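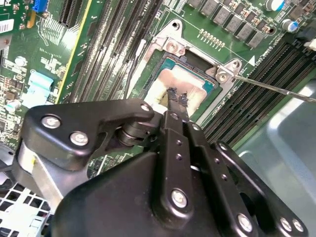 Old servers get a scrub at Drundine

April - I stopped in at the Drundine repair shop this morning, and wow, they have their hands full! Saoirse Tully and Niamh Dunne are working through 146 retired servers, cleaning the old thermal paste off every processor before the boards go out to schools.

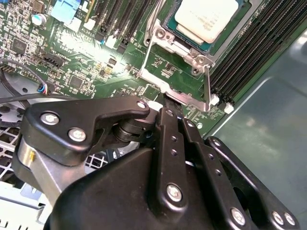
Niamh says the paste is the slow part (it bakes on like burnt oatmeal), and she won't let anyone rush around the socket. So far 80 are finished, with 3 set aside for parts. I figured they'd be sick of it by now, but they were cheerfully arguing over the radio when I left.

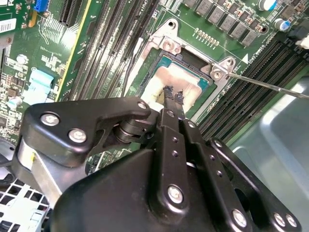
Can the old paste just stay on?

Saoirse wants it all off, then a fresh thin layer before the heat sink goes back.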